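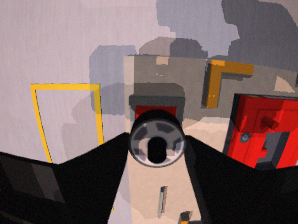 HODSTEAD, 2021-04-14

Lacroix Opens Its Repair Counter in Hodstead This May

Hi, I'm Freya Wragg, and I get to share some news I've been sitting on since the winter. Lacroix, our little hardware and housewares store on the Bidthorpe road, is opening a proper repair counter in May. Bring in your wobbly lamp, your jammed hand mixer, the kitchen scale that thinks a bag of flour weighs nothing, and we'll take a look at it while you shop (or while you have a coffee next door, we won't mind).

I've worked the register here long enough to know how this usually goes. Somebody comes in with a toaster under one arm and asks if we sell the little spring inside. We don't, because the maker doesn't sell it either, and so they go home with a new toaster and a guilty look. I did exactly the same with my own toaster, twice. It bugged me, and it bugged our owner, Annick Guérin, even more, so last fall we started clearing out the old paint-mixing corner at the back of the store.

The counter has 4 work stations and a wall of drawers for parts. Hervé Bailly will be running it. He fixed sewing machines in Bidthorpe for years before he came to us, and he's the most patient person I've ever seen with a tiny screw! Archana Pandey joins him for anything with a plug on it. She's the one who talked us into buying a good bench tester, and she has already brought my desk fan back from the dead.

The renovated space also has a new floor, much better lighting and a bell you can ring if we're all in the stockroom. Please do ring it.
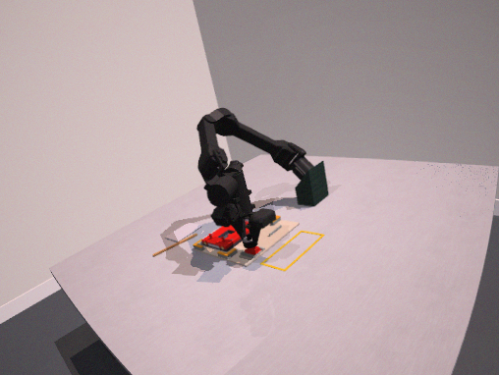 Prices are simple. A look-over is $4, and if you go ahead with the repair we take that off the bill. We'll call you before we spend any of your money on parts. If something can't be fixed, or would cost more to fix than it's worth to you, we'll tell you so and you can take it home or leave it with us for spares.

We'll take small kitchen appliances, lamps, clocks, hand tools, fans, sewing machines and most things with a handle that's come off. We won't take microwaves, gas heaters or anything you can't lift onto the counter by yourself – sorry to the gentleman with the chest freezer, who has asked more than once.

To keep track of it all we're using Zomport, a ticketing system that texts you when your item is ready. You'll get a paper tag too, if you'd sooner not get texts. Hervé was firmly on the side of paper tags, so now we have both.

I asked Annick for something official to put in here, and this is what she gave me: "We've sold good things in this town for a long time, and I'd like people to be able to keep them. If we sell a few fewer kettles, then we sell a few fewer kettles."

Séverine Boyer, who does our books and is not easily excited, was a bit more numbers-minded. "We put $3000 into tools and another $3584 into the room itself," she told me. "I'd like to see the counter cover that by next spring, and I think it will."

The parts drawers are filling up, but there's room for more. If you have a box of old knobs, plugs, cords or clock hands in the garage, we'd love to have it. Drop it at the front register any time we're open and tell whoever's there that it's for Hervé.

We're also planning a few evening classes once the counter has settled in. The first will be on rewiring a lamp, with Archana teaching, and the second on sharpening kitchen knives. Sign-up sheets will be by the door next to the seed rack. Spots are small in number – the back of the store only holds so many stools – so put your name down early if you're keen.

Reporters and bloggers are welcome to come by before we open. Archana and Hervé are happy to talk, and I'm happy to talk even more. Ask for Freya at the front register at Lacroix, Hodstead, and I'll walk you back there.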